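Home | Blog | Robot Club | Projects | Contact
Last updated: 2022-03-28

I finally have utensil pictures! Our club at Drarkolstead picked sorting as the spring project, and I've been grinning all week. Two arms, three clear bins and a whole pile of kitchen stuff, with a box grater in the back as the thing to steer around. 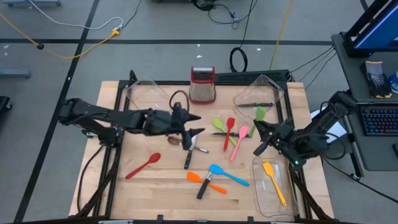
Right arm with the green spatula.

Silicone is so much fun to work with (grippy, bright, forgiving). The knives are another story, very flat and hard to get a finger under. We want 200 good runs before the Etell meet in September, and we're over halfway!

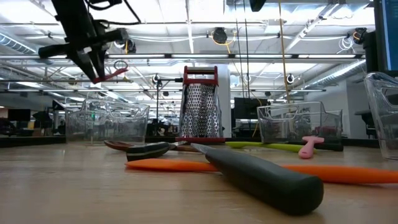
Mercedes Echeverri
Club member, arm control team

My part is the approach height. I used to come in way too low, so now the arm stops high above the table, and then goes down slowly. It costs us a little time, but I love how smooth it looks.

Next up is lining up over the bins.

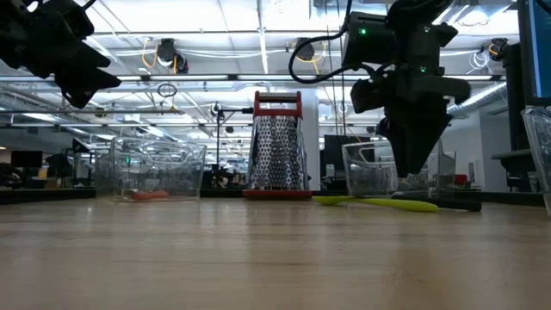
What we're trying next

Softer finger pads, and a faster lift for the long handles. Come by if you're into this stuff, we'd love more hands!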